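Open Day at the Doltuvley Water Lab

I'd been meaning to see the inside of the Doltuvley water lab for years, and this fall I finally got on the list.

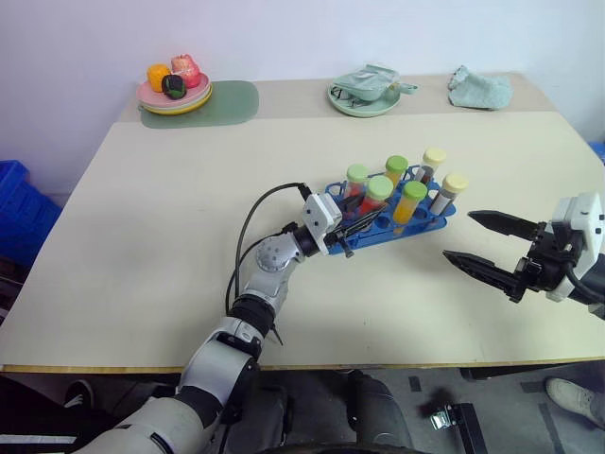

Hoi-yan Ho had told me to skip the talk in the lobby and go straight to the filter hall, as the talk would be on their website anyway and the hall only opens up to visitors once a year. Good advice! I went to the filter hall first and had it almost to myself for 15 minutes, apart from a very serious boy in a raincoat who wanted to know where the fish went.

So, the hall. It's louder than I expected, a sort of steady rushing that you feel in your shoes, and it smells like a swimming pool in a basement. Our guide walked us along a metal walkway over the sand beds and explained how the water from Sukovum reservoir comes in at one end looking like weak tea (her words) and leaves at the other looking like, well, water. The reservoir was low in July and they had to mix in well water from the Cheung side of the valley, and apparently people called in to complain about the taste. I was one of them, I'm afraid. I kept quiet.

After that came the lab upstairs, where they test for hardness, chlorine, metals and a whole string of things I couldn't spell. The lab logged 1,436 samples last year, mostly from kitchen taps and school drinking fountains. You can sign up to have your own tap tested, and I did. The form asks how old your pipes are, and I had to call my landlord from the stairwell to find out (he didn't know either).

The tasting table was the best part. Four pitchers, no labels, and you had to guess which one was ours. I picked the bottled stuff from Tririlport and was very sure of myself about it. My neighbor got it right and has mentioned it twice since.

A few practical things if you go next year. Parking is on the grass behind the pump house, so wear proper shoes — it was a swamp by noon. The coffee stand only takes cash. The stairs up to the lab are steep, but there's an elevator around the back if you ask at the desk. Kids are fine everywhere except the chlorine room, and they get a paper badge at the end. I asked for one too and they gave it to me.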